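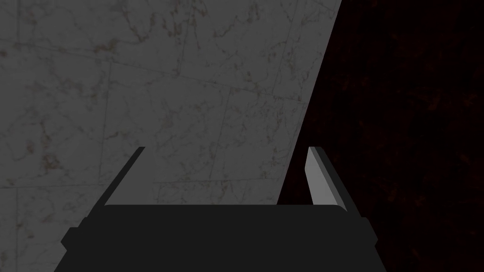

Subject: Re: wrist view episodes, how many per scene?
List: Plakport users
Date: March 10, 2019

> We recorded 100 demos of the reach task in simulation and the
> policy still drifts left near the end. Should we record more, or
> change the scenes? All of ours use the same plain background.

Change the scenes first. In February we had the same drift on the Kimgate tasks. Our set was 115 episodes, all with one wall texture, and adding more of the same did nothing for it.

What we do now is swap the surface textures and the light level every 4 episodes, and keep some of them dim - marble, dark stone, whatever the Dalisay texture pack has. Start with the fingers open and nothing between them, and save the gripper state from the first step. The Bondley exporter drops the first 2 steps unless you turn trimming off.

Keep your old 100 as a separate split. Please post your camera offset too, I suspect it differs from ours.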